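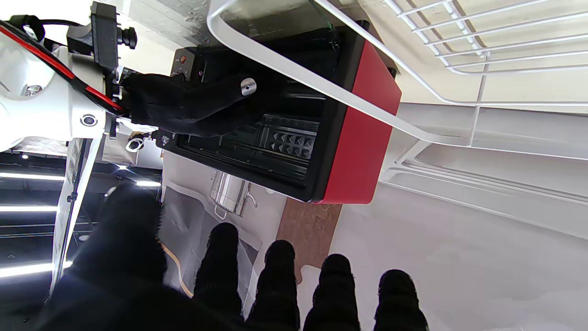
Price助成事業 中間報告
課題名:Clerum(貸出調理室の原状回復作業における双腕ロボットの利用)
実施者:Skanance 運営部
実施場所:Gosham事業所

1 この期間の概要

前回の報告では、オーブントースターの扉の開閉と天板の出し入れが単独の動作として形になったところまでをお伝えしました。今期はそれらをつなげ、利用者が退室した後の点検と片付けの手順として動かすことに時間を使いました。貸出中の調理室ではまだ使用しておらず、作業はすべて練習用の調理台で行っています。練習用の調理台には流し、ガスコンロ、水切りかごなどを置き、棚や床も片付けすぎないようにしています。

4月に入ってから、記録を取る形での通し試行を132回実施しました。手順は、扉を開ける、天板を抜く、水切りかごに立てる、庫内を確認する、天板を戻す、扉を閉める、の順です。最初から最後まで人が手を出さずに終わったものは55回でした。残りはどこかの段階で担当者が止めるか、物の位置を直しています。計画書に書いた今期末の目標は半数を超えることでしたので、届いていません。

2 うまくいかなかった箇所

止まった試行を段階ごとに見直したところ、天板を抜く動作よりも、扉の取っ手に指をかける動作で止まることが多くありました。取っ手は細い棒で、手袋の布が滑ると指が外れます。布の種類を変え、引く向きも少し下向きに直しました。直した後の試行はまだ少ないので、効果については次回の報告に回します。

次に多いのは、水切りかごに天板を立てる場面です。一枚目は問題なく入りますが、二枚目を入れるときに一枚目の縁に当たることがあります。当たった後にロボットがそのまま押し続けたことが一度あり、かごが台の上で動きました。けが人も破損もありません。この件の後、押す力の上限を下げ、上限に達したらその場で手を開いて止まるように変更しています。

機種の違いも課題です。Gosham事業所の貸出室には、つまみの配置や扉の形が異なる加熱調理器が混在しています。一つの機種で覚えた位置をそのまま別の機種に使うことはできず、機種を替えるたびに手首のカメラで位置を取り直しています。取り直しは担当者が付き添って10分で終わりますが、部屋を回るたびにこれをするのでは人手の節約になりません。機器を統一する案も出ましたが、買い替え費用は本助成の対象外ですので、今回は検討だけにとどめました。

3 担当者の仕事の変化

本事業の申請時に、清掃担当の勤務時間を減らすことは目的にしないと書きました。その方針は変わっていません。今期、勤務時間の削減や配置換えは行っておらず、次期にも予定はありません。

実際に変わったのは仕事の中身です。これまでの片付けは、部屋に入ってから出るまで一人で済ませるものでした。試行に入る担当者は、その合間に停止ボタンのそばに立ち、止まった理由を記録用紙に書き、物を初期位置に戻します。体を使う量は減りましたが、見ている時間が長く、かえって疲れるという声が早い時期から出ていました。そこで連続して見守る時間を40分までとし、その後は必ず通常の清掃か事務に替わることにしました。

記録用紙も作り直しました。初版は技術側が作ったもので、関節の名前や内部の状態番号を書く欄がありましたが、ほとんど空欄のまま戻ってきました。現在の用紙は、どの物に触っていたか、どちらの手か、止めたのは人かロボットか、の三つだけを書きます。自由記入の欄は残してあり、技術側が一番読んでいるのは今のところこの欄です。取っ手の滑りも、もとはここへの書き込みで分かりました。

もう一つ、決めておく必要が出てきたのが責任の範囲です。ロボットが片付けた部屋で次の利用者から苦情があった場合、点検表に署名した担当者の落ち度になるのか、という質問が木曜日の定例会で出ました。試行は貸出室の外で行っているため現時点で該当する事例はありませんが、貸出室に入れる前に文書にする必要があります。案では、ロボットが作業した部屋も最終の点検は人が行い、ロボットの動作による不備は点検者の評価に含めない、としています。

4 両手での扉と天板の扱い

期の後半は、両手を同時に使う手順に絞りました。片手だけで天板を抜くと、天板の奥側が庫内で傾き、引っかかることがあるためです。扉を手前に下ろした状態で片手を取っ手の近くに置き、もう一方の手で天板を扱う分担を基本にしています。水切りかごは向かって左に固定し、天板を立てる向きもそろえました。かごの位置を決めておくと担当者が戻す作業も速くなるので、通常の清掃でも同じ置き方を使い始めた部屋があります。
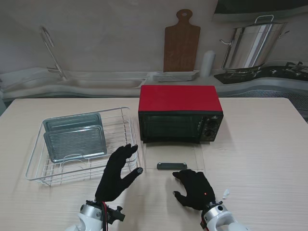 Iestyn Howellsからは、この分担だと人が横から手を入れる余地がなく、止めた後に天板を外すのがこわい、という意見が出ています。片手の手順のときは空いている側から物を取れたが、両手になると腕の間に手を入れることになる、停止中と分かっていても入れたくない、とのことでした。また、左右どちらの腕が先に動き出すのか、見ているだけでは分からないとも話していました。

この意見を受けて、停止後の復帰方法を変えました。以前は停止した姿勢のまま人が物を外していましたが、現在は担当者が退避ボタンを押すと、両腕が台の手前側へゆっくり下がり、下がりきってから物に触ることにしています。天板をつかんだまま止まった場合だけは、自動では下がりません。このときは技術側を呼び、担当者は触らないこととしました。呼ばれてから着くまでの待ち時間が出るため、試行の回数は少し落ちますが、当面はこのままとします。

動き出しの合図については、動く側の腕を音で知らせる方法を試しています。調理室では換気扇を回すと聞こえにくく、音だけでは足りない見込みです。光で知らせる方法も並べて試す予定ですが、取り付け場所が決まっていません。

5 安全と衛生

加熱した状態の機器は、今期の試行では一切扱っていません。機器の電源は抜いた状態で行い、試行前に担当者が確認して用紙に印を付けます。加熱後の機器を扱うかどうかは、次期の計画にも含めていません。

手袋は布製で、食品が付いた天板に触れる使い方にはまだ適しません。現在は洗浄済みの天板だけを使っています。拭き取りのできる素材の手袋を二種類取り寄せましたが、一つは指先が厚く、取っ手に指が入りませんでした。もう一つは評価中です。

6 予算

支出は計画の範囲内です。手袋の交換が見込みより多く、消耗品費が増えました。その分は、使わなかった外部会場の借料から充てています。費目間の流用については、事前に書面で了承をいただいた範囲に収まっています。明細は別紙をご覧ください。

7 次期の予定

扉を開ける動作の再測定を最初に行います。続いて、形の異なる機器をもう一台練習用の調理台に加え、位置の取り直しを担当者の付き添いなしで行えるか確かめます。貸出室での試行は、復帰方法と責任範囲の文書が整ってから日程を決めます。申請時の工程表では次期の前半としていましたが、後半にずれる見込みですので、工程表の変更届を別に提出します。

見守り役に入る担当者は希望制を続けます。次期は夜の時間帯の担当者にも声をかけ、説明の時間を勤務内に取ります。記録用紙の写しが必要な場合は、Skanance運営部までご連絡ください。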